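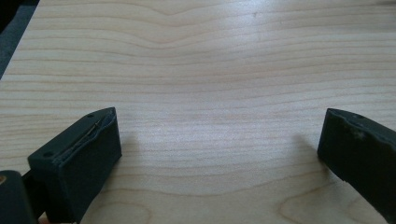
Figure 4. View from the wrist camera of the hand-held gripper, with the fingers apart over a pale wooden surface.

4.2 The open day at Pimard

The first public outing of the Hekar gripper took place in March, at an open day in the Pimard workshop. We had planned it as a small demonstration and ended up learning more from it than from the month of bench tests before. Visitors could pick up the tool, squeeze it, move objects around, and watch the view from its camera on a large monitor beside the table. The same view is shown in Figure 4. Both fingertips stay in sight, one on each side, and the middle of the image is left free for whatever the person is reaching for.

We ran 14 short sessions over the afternoon. Each began with one of us picking up a wooden block and setting it down again, after which the visitor took over. We kept the spoken instructions very short on purpose, as we wanted to see what people would do with the tool when left to themselves. Most had the hang of it within a minute or two. Several looked only at their own hand, while others worked entirely from the monitor, which is much harder than it sounds - and they clearly loved it!

The monitor changed the way people talked about the task. Visitors who had never thought about robot perception began to ask very good questions once they saw the table from the gripper's point of view. One school group wanted to know how a robot could tell how far away the table was if all it had to go on was wood grain. It is a fair question, and one we discuss again in Section 5. Fine, closely spaced grain gives a tracking method plenty of lines to follow, but many of those lines run nearly parallel, so motion along them is harder to measure than motion across them. Glare adds a second difficulty. In Figure 4 the reflection falls in the center of the view, where the grain looks fainter than it does farther out. The shadows beside the fingers are soft, and we had hoped to use them as a cue for height above the table. We still think this is worth trying.

The Ung controller, which turns recorded hand motion into arm motion, was shown at a second table. There we replayed 20 recordings made earlier in our own lab, and the audience was invited to guess which ones the arm would complete. It completed all but 6. The failures drew the biggest crowd, and people stayed to argue over what had gone wrong. Two of their suggestions (a slower approach, and a pause before closing the fingers) have since gone into our collection guide.

We also took home some practical notes. Small hands found the trigger too far from the grip, and a shorter version is now being printed. Fingertip wear deserves more attention than we had given it: the right finger in Figure 4 has pale scuff marks and a somewhat uneven upper edge. We now check both tips before each round of recording and note their condition in the Nuline log along with the session settings.

Recordings from the open day were kept apart from the training set and are used only in the comparison of new and practiced users in Section 4.3.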